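The Inventory at Petrenko House
A short story

Under Article 44 of the house regulations, the personal effects of a departing resident were to be packed within one working day, entered in the register, and forwarded to the address on file. Where no address was on file, the effects were to be kept for 230 days. The regulations did not say what was to be done after that.
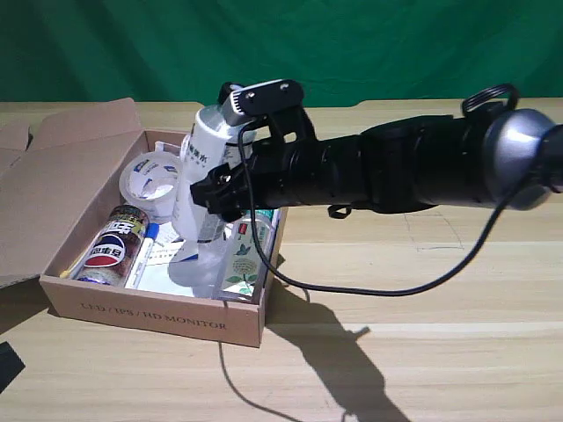
Jytte Toft
Contributing Writer, Fiction

The box had been made for a monitor. The Office of Residence had no cartons of its own that winter, and the form did not ask what a carton had once held. Miss Bouchard entered it as "one box, cardboard, lettered," and began her list.

Tape, one roll. Bottle, white, with Chinese characters. Can, Pepsi, laid on its side.

She paused at the can. Article 44 defined an effect as "any object the resident may be presumed to have wished to keep." Mr. Org of the Vitham office, who had trained her, held that everything left in a room met this definition until proven otherwise. Mr. Penner held the reverse. Their correspondence on the question ran to 1,471 pages and was stored in the basement, where both men were still entitled to add to it.

The resident had been a Mr. Maruyama, first name Kaede. He had lived on the third floor since November and had made no complaints. His departure notice consisted of a single line: "Please send on whatever seems to be mine."

Miss Bouchard read the line again. In her experience residents asked for particular things — a coat, a razor, a photograph of a sister. None had ever left the matter to the judgment of the Office.
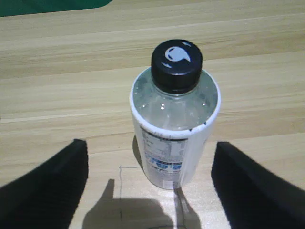
"Is the water his?" asked the porter from the doorway.

"It was in his room."

"The bed was in his room."

"The bed has a number," said Miss Bouchard. She wrote: Bottle, clear, black cap. She hesitated over the contents, and then wrote "clear liquid," as the Office did not permit its clerks to guess.

At four o'clock she telephoned Vitham. Mr. Org listened to the full list without interrupting.

"And the address?" he asked.

"Gisance. There is no street."

"Then send it to Gisance."

She closed the register, signed it, and had the porter carry the box down to the evening van. On the line marked "Remarks," which she had left blank in every entry before this one, she had written: "These seemed to be his."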